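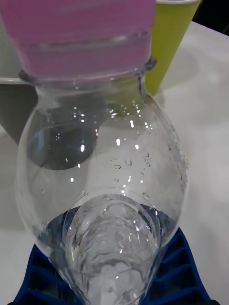 # Chapter 7: Handling Clear Containers

The arm built in Chapters 4 through 6 can now repeat a taught position and close its fingers on a solid block. Clear containers are harder. A depth sensor often reads the table behind a transparent wall, and a color threshold picks up whatever stands on the far side.

The Kunska bench cell is used throughout this chapter. It consists of the arm, a wrist camera and a ribbed holder that keeps the part upright. Readers working in a shared shop may substitute any rigid holder, provided it is fixed to the table before calibration.

Water adds a second problem. The load shifts as the arm accelerates, and a grip force set for an empty bottle may let a filled one slip. Begin with 100 milliliters and a low speed setting – the fill is increased in Section 7.3.

## 7.1 Before You Begin

- Complete the wrist calibration from Chapter 6.
- Keep the controller and power supply above table height, away from spills.
- Set the grip force limit to 8 newtons.
- Save the current pose file under a new name.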